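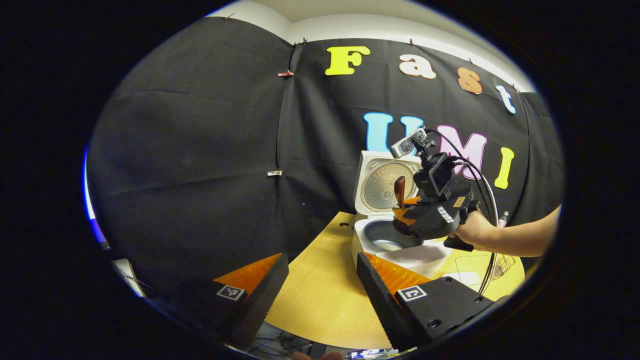 2021-04-12
By Dulen Szabó

Rice for a crowd, cooked the day before

Fried rice is my favorite thing to make for a houseful of people, and the best part is that most of the work happens a day early! Cold, day-old rice separates in the pan and picks up color. Fresh rice steams itself into a lump, and I have scraped enough lumps off the bottom of my wok to feel strongly about it.

Start with the rinse. Put the rice in a big bowl, cover it with cold water, swish it with your hand and pour off the cloudy water. Do that until you can see the grains clearly through the water, usually three or four rounds. Drain it well in a fine strainer. I let mine sit there while I chop scallions.

For long grain or jasmine, use a little less water than you would for dinner rice. If your cooker has lines inside the pot, stop just under the line. Add a pinch of salt (skip it if you pour soy sauce the way I do) and cook.

When it's done, leave the lid shut for ten minutes. Then open it and turn the rice over gently with a paddle, right down to the bottom, so the steam can get out.

Now cool it fast. Spread the rice on two sheet pans in a thin layer, no deeper than your finger is thick. Mine goes next to an open window. As soon as it stops steaming, it goes in the fridge, uncovered for the first hour and then with a lid on. Please don't leave it out on the counter all evening. Cooked rice can make people really sick if it sits warm.

The next day, wet your hands and break up the clumps before the pan goes on the heat. This is oddly satisfying and kids love doing it.

Get the pan very hot, add oil, and cook in small batches. Two cups at a time is plenty on a home stove. Eggs first, out of the pan, then vegetables, out of the pan, then rice. Press the rice flat and leave it alone for a minute so the bottom toasts. Toss, press again, and bring everything back together at the end with soy sauce, white pepper and all those scallions.

I made this for the Gondale block party last July, 50 servings, with two pans going side by side, and there wasn't a spoonful left. Leftovers, if you get any, should be eaten the same day. I wouldn't reheat it a second time.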